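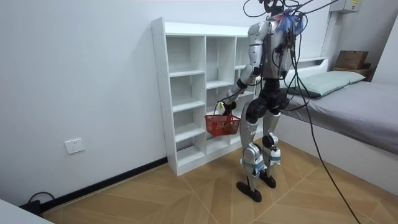 7.4 Recovering from a Grip Hold Fault (code 23)

A code 23 stop means the Laltent controller has lost agreement between what a hand is told to do and what its finger sensors report. The arms freeze, the legs stay in balance mode, and whatever the hands are holding stays held. That last part is our favorite thing about this release! Older firmware opened both hands on any fault, and we picked a lot of fruit up off the floor in October.

Work through the steps in order. You need two people, one at the console and one on the floor.

1. Press HOLD on the console. Do not press the red stop unless the robot is falling or someone is in reach of it. The red stop cuts leg power too.

2. Wait 30 seconds for the joint temperatures to settle on the status page.

3. Walk in from the side away from the cable bundle. Check the floor for loops near the feet before you take your last step.

CAUTION: Cables can snag on furniture when the torso turns. Never step over a taut cable or pull on it to make slack. Ask the console operator for a slow torso turn toward the anchor point.

4. Open the fault log and find the entry just before the stop. Write down the hand (L or R) and the finger number. 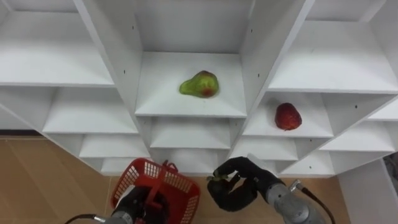
Small items cause most code 23 stops. The Allelen fingertip pads report pressure well for anything the size of a plum or larger, but with thin things the tips close almost all the way and the controller reads that as an empty grip. A leafy stem pinched between the fingertips, like the little green sliver in the right hand, is a typical trigger. A pear or a strawberry sitting on a shelf is a much easier target, so use one of those for your first retry.

5. If the fault is on the hand doing the picking, support the item from underneath with a gloved palm and ask for RELEASE on that hand only.

6. If the fault is on the basket hand, take the weight of the basket first. Hold it by the rim, keep your fingers out of the handle, then ask for RELEASE.

WARNING: The hand can close again without a sound after a failed release. Keep your fingers clear of the thumb until the console shows OPEN in green. Log any unexpected closing as a safety event, even if it touched nothing.

7. Run the finger check (Tools > Hands > Check). It takes five passes. All five have to come back clean.

8. If any pass fails, stop there and swap the pad set. Part number 445 fits both hands.

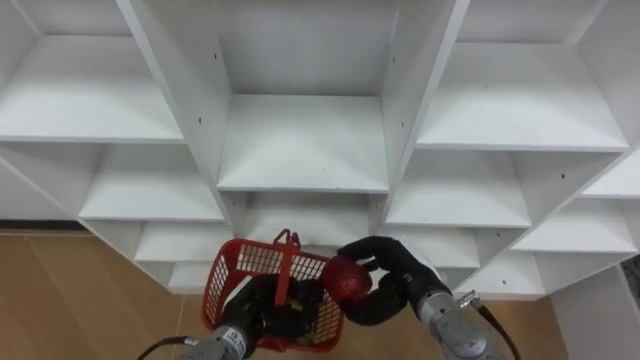
Prydderch Home Robotics - Manipulation Team

9. Give the basket back to the robot and restart with a single item. An apple is great for this. It is round, it fills the hand, and the pressure reading climbs in a nice smooth curve you can watch live on the console.

10. Keep the first drop low, with the item over the basket before the fingers open. If the hand stops above the rim and will not open, go back to step 1. Do not reach in between the two hands.

Note: Clarier shelf maps are not affected by a code 23 stop, so you do not need to rescan the unit - unless somebody bumped it on the way in.

Send the log and your notes to Lumturie Matić. Questions about pad wear go to Rhydian Pritchard, who would love to see your old pads, so please bag them and label the finger.

Section last revised Friday, December 2, 2022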